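Wiping a board that doesn't exist: an afternoon with Dayana Cabrera

2021-06-11

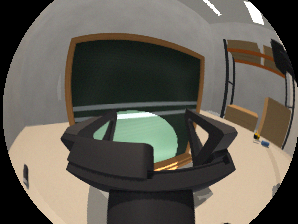

I asked Dayana Cabrera how long she'd been at this and she laughed at me. "Since February, if you mean this task. Longer if you mean my neck."

Cabrera records demonstrations at Drindmont, where a small group is trying to get a learned controller to do chores in simulation before anyone lets it near real furniture. She drives the simulated arm by hand, over and over, and the recordings go into a training set they call Flirum. When I visited she had 1489 of them saved.

I figured that was plenty. She didn't. "A lot of those are me being the same person on the same day," she said. "I come in from the left, I slow down at the same spot. The model picks that up right away – it learns my habits better than it learns the job."

So now she works in batches of 17, and for every batch she has to change something. Where the arm starts. How fast she goes. Sometimes she fumbles the approach on purpose and then fixes it, and those are her favorites (mine too, they're kind of fun to watch). "If you only ever show it perfect runs, it has no clue what to do the first time it's an inch off."

I wanted to know about the throwaways. Back in the spring the team pulled 201 recordings in one go. She still sounds a little sore about it! "Benavides had a timing bug. The pictures were running five steps behind the arm. You'd watch a replay and it looked fine, and then you'd train on it and the thing would just hover."

Benavides is their recording tool, and yes, it's been patched. Cabrera checks the first replay of every batch anyway, with her coffee.

Does she ever get bored? "Oh, sure. Around the tenth run I start talking to it." She wouldn't tell me what she says. The next task is called Nullinstead and it has drawers in it, and she's already asked for a better chair.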